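Food Waste in the Student Kitchens of Tovgate House
Project report, Household Studies, second semester
Authors: Meifang Kang and Gebhard Kuster

1. Why we chose this topic

When we moved into Tovgate House in September, we noticed that the bins in the shared kitchens were always full of bread and cooked rice. Our first idea was to study the whole town of Clorkville, but our teacher advised us to take a smaller area. We decided to study one building with six kitchens. Our question was: which food is thrown away most often, and does the size of the plate have an influence on it?

2. Method

We asked 27 residents to keep a waste diary. Each person wrote down what they threw away, at what time of day, and the reason. For the weight we used a kitchen scale, which Gebhard borrowed from his aunt. Liquids such as milk and soup were not weighed, and this is a weakness of our work. We also did not include coffee grounds, peels and bones, as they cannot be eaten.

In the second part, the residents of the two upper kitchens ate their evening meal from smaller plates. The other kitchens continued with their usual ones.

3. Results

The diaries contained 711 entries in total. Bread was the most common item, followed by cooked rice and salad. Meat was thrown away very seldom. Several people wrote that it was too expensive to waste.

The most frequent reason was "I forgot it in the refrigerator." The second was "I cooked too much." We had expected that people would often complain about the taste, but this reason appeared only in a few diaries, mostly after somebody tried a new recipe.

Most entries were written after 9 p.m. We think that people clean the refrigerator in the evening, when they look for a place to put their leftovers.

With the smaller plates, the residents left less food on the plate. However, they kept more food in the pot, and part of it was thrown away later. For this reason we cannot say that a small plate reduces waste in total. Meifang believes the effect would be clearer in a canteen, where the food in the pot is shared by many persons.

4. Comparison with another building

We had a short talk with the residents of Mirkelel, the house across the street, where a common shelf for unwanted food was started last year. They told us the shelf works well for dry food such as pasta and beans, but opened packages stay there until they are too old. We had a budget of 2,000 copies for a survey of both streets, but we printed only a small part of it.

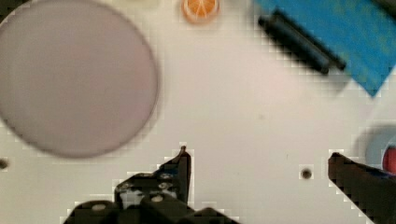
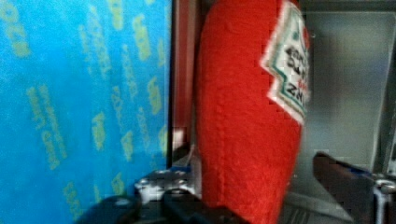

5. Discussion

Our group of residents was small, and all of them knew that we would read their diaries. It is possible that some persons wasted less during the project, or wrote less. One resident of the Evangelista wing stopped after a few days and we removed her entries.

If we did the project again, we would write the labels for the refrigerator first. Many residents said they would eat their leftovers if they could see the date on the box. We would also ask about shopping, as large bags of bread are cheaper and one person cannot finish them in time.

6. Thanks

We thank all residents who kept a diary. The diary form can be copied from the folder in the study room.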